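Lawyer turned radio host gets a second season

I've been listening to Carola Frerichs on Jemville community radio since August, so I was pretty happy to hear this week that her show is coming back for a second season. It's called Small Claims, it runs half an hour, and it's the only thing on local air that has ever made me care about a zoning appeal.

Frerichs practiced landlord-tenant law in Torkham for 10 years before she ever sat in front of a microphone. She told me over the phone that she still preps every episode the way she used to prep a hearing – read the whole file, call both sides, then go back and read the file again. "I just don't get to object anymore," she said, and laughed (she laughs a lot, which you'd know if you heard the towing episode).

That one was the big hit of the first season, by the way. It followed Tarek Tahiri, a delivery driver who fought a $314 towing bill all the way through small claims court without a lawyer. He won! The station says 3,000 people streamed it, and for a town our size that's a lot of folks hearing about signage rules on their lunch break.
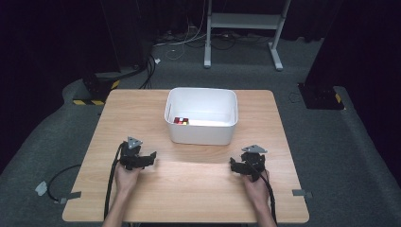 The new season will have more reporting from outside the studio. Frerichs has been driving over to Turkstead to sit in on eviction court, and she's bringing in Sławomir Adamczyk, who teaches media law at Grabowska College, to explain public records requests in plain language. I'm looking forward to that part. I filed one last year over the bridge repairs and I still don't know if I filled out the form right.

Money is tight, as always. The station gave the show a budget of $2,000 for the whole season, and that has to cover gas, court transcripts and a part-time editor. Frerichs has kept a few legal clients on the side, though she says she won't cover any case or landlord she has ever worked with, and she reads that rule out at the top of each show.

The first new episode is about security deposits. If you've got a story about one, she wants to hear it, and you can leave a message at the station's front desk.

27 shares | 3 comments

Amnuay Panyasiri
The towing episode got me to read my own lease. Glad she's back.

Tamer Matar
Will the old episodes stay up? I missed the one on fences.

TorkhamReader
Please do one on HOA fines!!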